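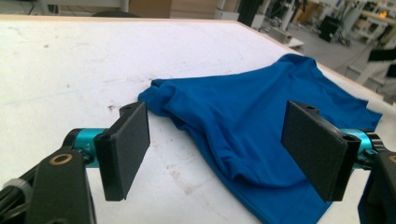 Gap creep is the name I use in this wiki for a fault in hand-held grippers, where the opening the software records slowly stops matching the real opening between the fingers. Older Prunetti notes call it "finger drift", and you'll find both words in the logs, often for the same afternoon! It's a nasty one with clothes. Take a blue T-shirt lying crumpled on a white tabletop, with two flat black finger pads spread wide on either side of the bunched cloth: at full opening the reading can look perfectly fine, and the error only creeps in as the pads come together. A few millimetres don't matter much on a mug. On thin fabric they're the whole difference between holding a hem and holding nothing.

Cause

In the Jurkance grippers (the ones I know best) the trouble starts at the joint. A small clamping screw works itself slack, the finger turns a touch on its shaft, and the sensor behind it carries on reporting as if all were well. There's no alarm, because as far as the sensor knows nothing has happened. Cable pull can make it worse - a thick cable tugging the same way all day is quite enough to nudge a loose joint round.

The Bech incident

The best known case, at least among the people who read this page, came out of the Bech folding set. We recorded 2,565 folds and were rather pleased with ourselves. When the arm was trained on them it kept closing short, stopping just before the cloth and then lifting its empty fingers with great confidence. I blamed the training for 7 days, I'm sorry to say.
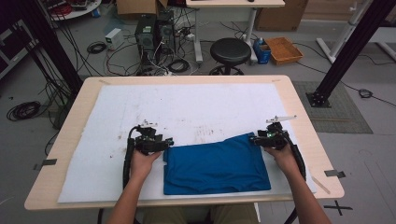 What gave it away was comparing the two hands. Folding needs both grippers at the top corners of the garment together, so a healthy pair should show much the same reading at the moment of the pinch, and ours didn't. The left one was off by 2 mm in 217 of the folds, all of them recorded after the last January service. Those were pulled from the set and the screw was replaced, this time with thread lock.

Safety

Gap creep is mostly a nuisance, but please don't treat it as harmless. An arm that believes its fingers are open when they're nearly shut may push down on the table, or on a hand that's straightening the cloth. Stop the arm before you reach in, even for a quick tug at a sleeve.

Checking for it

Close the fingers on the Brodidden gauge block, read the number, open fully and repeat. Do both hands. If the two readings differ, mark the gripper as out of use and tighten the joint before zeroing again (zeroing first just hides the slack, as I've proved more than once).

See also: cable strain, dropped grasps, zeroing procedure.

Last edited August 30, 2024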